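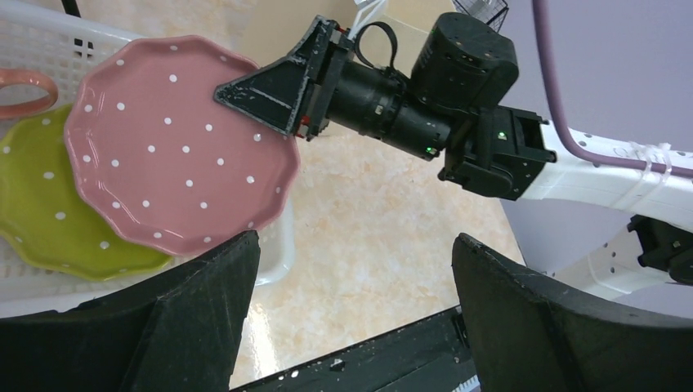

Pink on top, lime green underneath, both with the wavy edge and the little white dots. My favorite plates and my least favorite chore.

Tullio Pellegrini
1/14
OK so a bunch of you asked about the polka dot plates after I mentioned them last week, so this is the plate thread. It got long. Sorry in advance, mute me if you only follow me for the soup.

12 replies · 31 likes

2/14
They're ceramic, they came out of a box lot at the Villa flea market (the one behind the bus depot, and yes it's still going in September). I paid way too little for them. The man selling wanted to throw in a fondue set and I said no, and I have thought about that fondue set ever since.

3/14
What I love is the edge. It goes in and out like a pie crust, and it makes even plain buttered toast look like somebody's birthday. Pink for sweet things, green for lunch. Not a strict rule, but I do get weird about it if a guest puts a sandwich on pink.

4/14
What I don't love is also the edge!! Sauce gets down in those dips and sits there. Egg yolk is the worst. Egg yolk on a wavy rim is basically grout.

Show 5 more replies

5/14
So my routine: scrape right after eating, then a soak in plain warm water with the plates face down so the rim is under. Then a soft brush, going around the edge one dip at a time. I use an old pastry brush with the bristles trimmed short. A sponge just skates over the high spots and leaves everything else.

6/14
Then into a white plastic basket with slots in the sides. I had a proper wire rack before this, one with the prongs, and a wavy plate will not stand up in prongs. It leans, it slides, it takes its neighbor with it. I lost a saucer that way and I'm still bitter.

7/14
In the basket they just lean on each other at a tilt and that's fine. The basket isn't pretty. It was 2 bucks at Clukimska, in the aisle with the mop heads, and I carry it all over the place: sink to table, table to shelf, out to the yard when we eat outside.

44 likes · 3 shares

8/14
Adelmo Bortolotti (my brother-in-law, some of you know him from the great lasagna argument) thinks it's a crime to stack ceramic in plastic with nothing in between. He puts a paper towel between every single plate. Every one! At his place you unwrap dinner before you eat it.

9/14
I did try his way for a month. The paper stuck to the plates that weren't totally dry and I was peeling little white bits off a white dot pattern, which, have you ever tried that? You can't tell what's paper and what's dot. Never again.

10/14
Where I will give him credit is moving house. For a move, wrap them, yes, and pack them on edge in the box like records. Fill the gaps with dish towels. When we came over from the old apartment everything scalloped went in on edge and it all made it. The two flat dinner plates I laid down because "they're sturdy" did not.

11/14
Someone in the replies asked about the dishwasher. I wouldn't. I put a chipped green one through on purpose as a test, bottom rack, hot cycle, a good long stretch of doing that, and the glaze went sort of chalky along the high points of the rim. It lives under a geranium now and looks great there.

Show 8 more replies

12/14
And for the person who wants the exact same set: I can't help you much! I don't have a maker for them. There's a shop called Carkavura that does wavy-edged stuff in a lot of colors, and my neighbor has their blue bowls. They're a bit heavier than mine and the wave is wider, but side by side on a table I think they'd get along.

13/14
One storage thing I nearly forgot. Keep them low. Mine used to be on the top shelf because they were "for good" and so I used them maybe at Easter. Moved them down next to the everyday glasses and now they come out at breakfast. Yes, one of them will break eventually. I'd still take that over dusting them.

96 likes · 11 shares

14/14
Anyway I've still got the dishes to finish putting away and it's almost 9 at night, so that's me done. If you've got a trick for dried yolk that doesn't involve me standing there with a pastry brush, PLEASE leave it below. Vinegar I've tried. Baking soda I've tried and it's OK on the flat part, not great in the dips.

Adding this because three of you sent it to me at once: yes, I saw the scalloped casserole at Drelteck. No, I'm not buying it. (I'm going to look at it again tomorrow.)

2855 views · 1811 likes · 100 shares

More from Tullio Pellegrini
The lasagna argument, part one
What I keep under the sink and what I finally threw out
Soup for when there's one carrot left
Flea market haul, the good and the very chipped

Contact · Copyright · Back to top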